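Rirthorpe library brings back its lending wall, and the art is going home with everyone

RIRTHORPE – If you have ever stood in front of a painting and wished you could just take it home for a while, November is your month. The Rirthorpe library is lending out art again, free, to anyone with a library card, and the first batch is already going fast!

The collection has 200 framed works in it. There are prints, photographs, small oils, a handful of textile pieces behind glass and one very heavy map of the county that needs two people and a good car. You pick one, you sign for it, and it hangs in your living room for 60 days. Then you bring it back and pick another.

The library ran a lending wall for years before the old building on Probert Street closed for its new roof. The pictures went into storage, the roof took far longer than planned, and by the time the doors opened again a lot of younger cardholders had no idea the collection existed. Glenys Gronow remembered it well. She borrowed her first print as a nursing student and renewed it so many times that the desk clerk finally asked if she would like to try a different one.

"I had bare walls and no money, and suddenly I had a harbor at sunrise over my bed," Gronow said. "It changed how I felt about coming home from a night shift."

Gronow is now the library's art lending coordinator, a part-time job that she says has a way of spilling into the evenings. She spent the summer going through every crate. Some of the frames had come apart at the corners and some of the backing paper had gone brittle, but most of the art was in fine shape. In the end 43 pieces needed work, and all of them went to the Kirance frame shop two doors down from the post office, where they were cleaned, re-matted and given new wire.

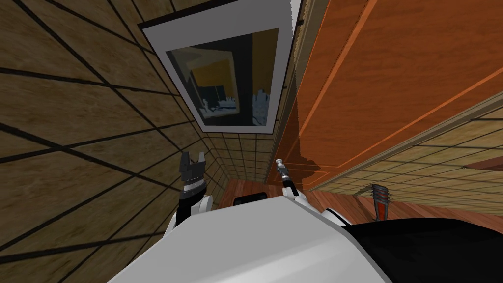

A framed picture in dark grays with a patch of mustard yellow, hung on a tiled wood-grain wall.

Abstract work turns out to be the big hit this time around. The landscapes used to have the longest waiting lists, according to the old card file, and anything with a boat in it was gone by lunchtime. This season people are asking for bold shapes and moody colors, and several borrowers have come in with paint chips and couch cushions to hold up next to the art. Gronow loves this. She keeps a clear table by the racks so people can lay things out and take their time.

Children can borrow too, on their own cards, and they do not hang back. A second grader walked out last week with a woodcut of a very cross-looking owl and told the front desk it was going over the fish tank. Her brother chose a photograph of a bridge. Their father was allowed to carry both.

The lending wall also has new art in it for the first time in years. The Oridar Fund, which supports small arts projects in the valley, gave the library $2000 to buy work from people who live nearby. That money was spent in one very happy afternoon at the fall open studios, and it went further than anyone expected, as a few of the artists dropped their prices when they heard where the pieces were headed. One printmaker threw in a second linocut for free on the condition that she could come and see who borrowed it.

She may get her chance. Every piece now has a small notebook that travels with it in a cloth bag, and borrowers are invited to write down where they hung the picture and what they thought of it. The entries so far are a delight. One family put a still life of pears in the kitchen and reported that they had eaten nothing but pears since. A man who lives alone wrote a page and a half on a pencil drawing of a staircase, and finished by saying he had started drawing again himself. Somebody hung a tapestry in a bathroom, which is against the rules, and confessed to it in very neat handwriting.

The rules, for the record, are short. No bathrooms, no garages, no spots over a working fireplace or a radiator. Keep the picture out of strong sun. Use the hook that comes in the bag, or ask for a different one if you have plaster walls. Tell the library if the glass cracks and do not try to fix it with tape. There are no late fees, though Gronow will call you, and she is cheerful and very persistent on the phone.

Plaster walls come up so often that the library has added a short hanging class on the first evening of each month at 6:30. It covers finding a stud, choosing a hook for the weight, and getting a picture level without a second person shouting from across the room. Renters get their own section on removable strips and what they can really hold. The first class filled up completely and ran over by half an hour, mostly because of a lively argument about how high a picture should go. 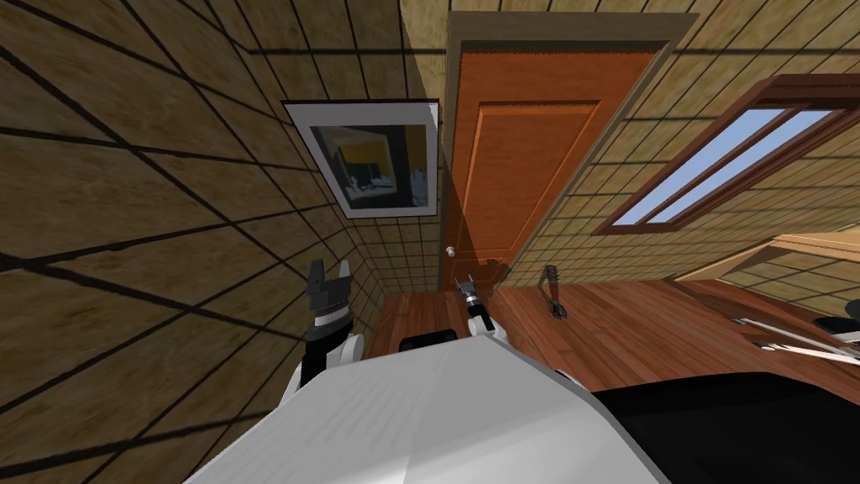 Most people hang their art too high, it seems. Gronow's advice is to put the middle of the picture at eye level, then live with it for a couple of days before you decide you hate it. Over a sofa, bring it down so it feels connected to the furniture. In a hallway you can go a little higher, as everybody is on their feet. And if you only have one good wall, give one good picture the whole thing and let it breathe.

She is also a big believer in swapping rooms. A print that looks flat in the den can come alive in a bedroom with morning light, and she tells borrowers to move a piece at least once before they bring it back. Quite a few have taken her up on it, and the notebooks are full of little reports from stairwells, laundry rooms and the insides of closet doors.

Local businesses are getting in on the fun as well. The dentist on Mill Road has borrowed four pieces for the waiting room and says patients now show up early to look at them. The bakery took a watercolor of a wheat field and hung it by the register. The high school has asked for a set of photographs for the corridor outside the art room, where students will write their own labels for each one and change them when the pictures change. The labels will be kept and added to the notebooks at the end of the year.

Not everything went smoothly on opening day. The line reached the parking lot by midmorning, the card printer jammed, and two neighbors who had both set their hearts on the same red barn had to be gently talked through the hold system. They worked it out by agreeing to trade halfway. One has it through the holidays and the other gets it after New Year, and each has promised to come over and visit it.

The hold system is simple once you have used it. Each picture has a number on the rack and a matching page in the library catalog, with a photo and the measurements. Put a hold on it from home or at the desk, and you get a call when it comes back. You can have one picture out at a time and two on hold. Measure your car before you come for the bigger ones! Staff can wrap anything in a moving blanket, and the blankets come back with the art.

What comes next depends partly on how the winter goes. Gronow would like to add sculpture, small things that can sit on a shelf, and she has her eye on a potter across the river who makes wonderful lumpy birds. She would also like to bring pictures out to people who cannot get to the building. A trial run with six homebound readers starts after the holidays, with the art riding along in the same van that delivers their books. Each of them has been sent a printed booklet of the collection to browse, and the first requests have already come in. Two are for the owl, so the second grader has some competition.

There is a plan for a spring show too, which would put the notebooks on display next to the pictures they traveled with. Borrowers would be invited to come and stand beside their favorites and talk to whoever stops. Several have already said yes, including the man with the staircase drawing, who asked if he could bring a few of his own.

The art racks are on the second floor, past the local history shelves, and are open whenever the library is. The elevator is working again. Cards are free for anyone who lives, works or goes to school in Rirthorpe, and you can get one at the front desk in a few minutes with an ID and a piece of mail. Families with more than one card are welcome to borrow on each of them, and the desk will help you carry things down.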